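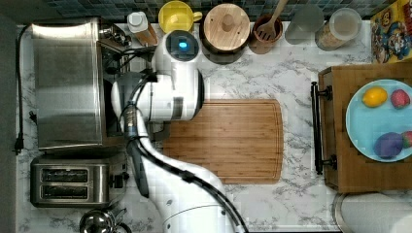 Robotic arm over a kitchen counter, with a cutting board and a plate of toy fruit.

Grovholm is a software package for planning and controlling the motion of robotic arms in household settings. It was first written by Zoi Kourkoulas and I-hsuan Tsang at the Prastine laboratory and was released on June 24, 2019. The package is used mainly in kitchen tasks, where an arm must reach over or between everyday items such as toasters, jars and cups.

Overview

The software is divided into a perception module, a planner and a low-level controller. The perception module labels objects in camera images and estimates their position on the work surface. The planner then searches for a path that keeps the arm clear of them – by default it stops after 200 attempts and reports a failure. The controller runs at 500 cycles per second and can halt the arm without waiting for the planner.

A counter is recorded from more than one viewpoint. An object hidden behind a large appliance in one view can often be found in another, and the module merges the results into a single map.

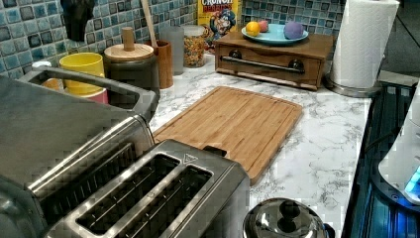

Development

Version 2 replaced the original planner with one designed by Charalambos Galanis. It also added a replay tool, Xenos, which lets users step through a recorded run and compare the planned path with the measured one. Clear glass and polished steel remain known sources of error in depth estimates.

See also

Dullusar (simulator)
Motion planning
Collision detection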